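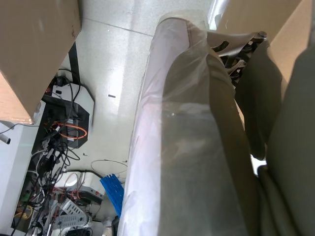 Does putting a robot on a packing line mean fewer people on the line?

At our site the headcount on the line stayed the same and the jobs on it changed. The lifting went down. Clearing faults, checking labels and cleaning sensors went up, and the pay grades have only partly caught up.

Thread on what changed. I'm a maintenance planner at Stollier, Willitthorpe site. We fill and pack replacement filter cartridges. Opinions are mine, the cell layout is the company's.

Before: 6 people per shift on the end of the line. Cartridges came down the belt, got sleeved, went into cartons, cartons went onto pallets. Everyone rotated through every position and the rotation was informal.

After: still 6. The arm does carton to pallet. One person is the cell operator, one feeds carton blanks, one is on label check, and the rest are upstream on sleeving, which has the same manual steps it always had.

The integrator was Vurneck. The cell controller is a Willems unit. I have no complaint about either that I haven't already put in a ticket.

The number in the business case was 195 cartons an hour. That is what the arm will do when cartons arrive square, taped and evenly spaced. All of those conditions are upstream of the arm.

Which is the first change worth writing down. A person picking cartons absorbs variation. Crushed corner, turn it. Tape flap sticking up, press it down. Those corrections never appeared in any procedure, so they weren't in the spec either.

The arm passes variation along as a stop. Every stop gets a code, a timestamp and an operator login. So the same bad tape that used to cost someone a second with a thumb is now a recorded event with a name next to it.

People noticed the name before they noticed anything else about the system.

We changed that. Stops are now logged against the cell and shift, and the login is kept separately for lockout records. It took one setting and a long series of meetings.

If you are specifying a cell, settle this before commissioning. Ask what gets logged, against whom, who can read it, and how long it is kept. Put the answer on paper and hang it by the machine.

Second change: the floor. There is a lot more cable in my working life than there used to be. The photo at the top is a fair summary. Gray arm under clear film, cardboard box over on the left, cables spreading out from a white-topped unit, an orange one coiled next to it.

Cable management sits in the schedule as a single line near the end. In practice it decides whether the people who maintain the thing can follow a connection from plug to plug, so it should have its own sign-off.

What I now ask for: label both ends, at the time of connection, with the drawing reference. Labels added later get copied from the drawing, and the drawing is the thing you are trying to check.

Also a designated place for spare length. If you don't provide one the spare length will find the floor, and the floor is where people walk.

Cleaning is related. Our sanitation crew had a fixed route with the scrubber and the cell fence cut through it. The route was redrawn by someone with a floor plan and no scrubber. It was redrawn again by the crew and that version works.

Third change: training. The contract included 2 days of it, delivered to 3 people. The line runs more than one shift. You can see the problem from there.

The trained people became the help desk. They were called over from other jobs, phoned at home in the first weeks, and on no extra grade. One of them started declining the calls, which was entirely reasonable and forced the issue.

Current arrangement: everyone who stands in the cell operator position is trained to recover from the common stops, and is on the operator grade for every shift they hold it. Maintenance holds anything behind the interlocked gate.

That boundary was argued over for longer than any technical item. Operators wanted to be able to free a jammed carton themselves. Safety wanted the gate opened only by maintenance. Both positions had good reasons behind them.

We ended up with a request-to-enter button, a controlled stop, and a personal lock on the gate. Operators can enter for a carton. Tool changes, cables and anything on the arm itself are maintenance. The list is on the gate in large type.

I would have liked that list to exist on the day of handover. It was issued in revised form on April 7, 2018, after we had been running since January.

On the lifting. This is the clear gain and I don't want to bury it. Hand palletizing the bottom layer means bending with a load, and the top layer means reaching with one. People did both all shift. They don't now, on this line.

Two caveats. The carton blanks come in heavy bundles and somebody still lifts those onto the feed table. And when the cell is down, we go back to hand stacking, with people who no longer do it daily and are out of practice.

So manual fallback is now a planned activity. There is a lift table parked by the cell that is only for this. Its battery is on my check sheet. The pallet pattern is printed and laminated because fewer people have it in their heads.

On pace. A person stacking by hand sets a rhythm and the line bends to it a little. The arm has a cycle time and will wait, visibly, with a beacon on. A yellow beacon is a kind of supervisor. Several people told me this in different words.

We moved the beacon. It used to face the sleeving station, where it could do nothing except make people hurry. It now faces the cell operator, who is the one who can act on it. Complaints about pace dropped off. Quality rejects from sleeving did too, although I can't separate that from a new tape supplier starting the same month.

On talking. The old layout had people shoulder to shoulder. Now the cell operator is on the far side of a fence with the vacuum pump running. It is a more isolated post. Rotation was brought back partly for this reason, on a written schedule, and it is the one schedule people defend.

On skills. Some of the line staff turned out to be very good at fault finding. They had been watching that conveyor for years and knew which photo eye drifts when the dock door is open. There was no box on any form for that knowledge.

There is one now. The stop screen on the Willems panel has a free text field and I read every entry. Most are short. "Tape." "Tape again." A few have saved me a full afternoon on the wrong sensor.

On spares. The arm is reliable. What stops the cell is suction cups, a bracket, a cable that flexes, a photo eye, tape. Keep cups and cables on site. We waited on a connector from Vurneck once and the part would have fit in an envelope.

Someone asked by message whether the manual rotation could have been kept and the money spent on lift tables alone. Possibly. It was costed at the time and would have dealt with much of the bending. It would not have dealt with the reaching. I thought it deserved a longer look than it got.

Someone else asked whether people were let go afterward. Not on this line. Temporary cover in the peak season is lower than it was, so there is less work for people who were never on our headcount to begin with. That doesn't show up in the figure at the top of the thread and it should be said alongside it.

Things I would write into the next contract, in the order I would argue for them:

Training for every shift, delivered on that shift.

Access list for the gate, agreed before power on.

Logging policy, agreed before the first login is created.

Both-end cable labels as an acceptance item – inspected by us, with the drawing in hand.

Grade for the operator position, confirmed before anyone is asked to stand in it.

Carton and tape tolerance, stated in units, with the supplier in the room.

A second cell is being discussed for the sleeving end. Sleeving is harder to automate because the film varies and the cartridges aren't all one length. The sleeving crew have been asked to write down every small correction they make by hand over a normal shift. The list is already on its second sheet, and I'll post what I can from it once they've agreed to that.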